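Local Crime and the Public Record
Unit 3: Property Damage, Reporting, and the Local Count

6/7/21 | Posted by the Community Safety Studies Office
4 min read
Filed under: Course Materials, Public Safety

Students should read this handout before the seminar on local crime reporting. It assumes familiarity with the earlier units on the structure of municipal policing and on the difference between an incident and an offense.

1. What counts as property damage

For the purposes of this course, property damage means the deliberate or reckless harming of something that belongs to another person. Broken windows, scratched paint, slashed tires, and graffiti all fall within the term. Theft does not, although the two are often recorded together when a car window is broken and a bag is taken from the seat. Students should check which offense a department treats as the leading one before comparing its figures with those of a neighboring town.

2. Incidents, victims, and items

A single night of damage can be counted in several ways. If one person walks along a street and breaks a window on each parked car, the police may open one file, or a file for every owner. Newspapers usually give the number of vehicles. Insurers count claims, and an owner whose repair costs less than the deductible may never make one. All of these figures can be correct, and they should not be placed side by side in a table without a note on the unit used.

3. The Sestwood survey

The Sestwood household survey, carried out in January, will be used throughout the unit. Interviewers spoke with 300 households in two districts, Joseph and Betent. Of these, 42 said that property of theirs had been deliberately damaged during the previous year. Only 20 of the 42 had told the police.

Households that did not report were asked for their reasons. The most common answer was that the damage was too small to matter. Others believed that no officer would come, or did not learn of the damage until days later. A few had settled the matter privately with the parents of the person responsible — an outcome that leaves no trace in any official record.

The survey has limits. Businesses were excluded, so the car lots and storefronts along Skokia Avenue do not appear in it at all. Respondents also tend to move older events forward in memory, and this can raise the yearly total.

4. Reading a news account

When working with a press report, students should identify the source of each figure and the time at which it was given. Early estimates of cost often come from an owner or a bystander and are seldom corrected in print. Statements about the age or background of suspects require particular care. Until a charge has been filed, such statements describe what a witness believed, and they should be cited in that way.

5. Preparation for the seminar

Bring one published account of property damage from your own county and the police log entry for the same event, if one is available. Mark every number in both documents and write beside it what is being counted. Be prepared to explain any difference between the two.

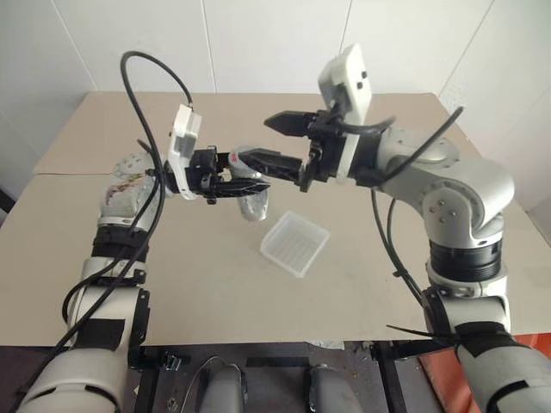 Where no log entry can be found, a written summary of the request made to the department will be accepted in its place. Summaries should be one page and should state which office was contacted and what reply was received.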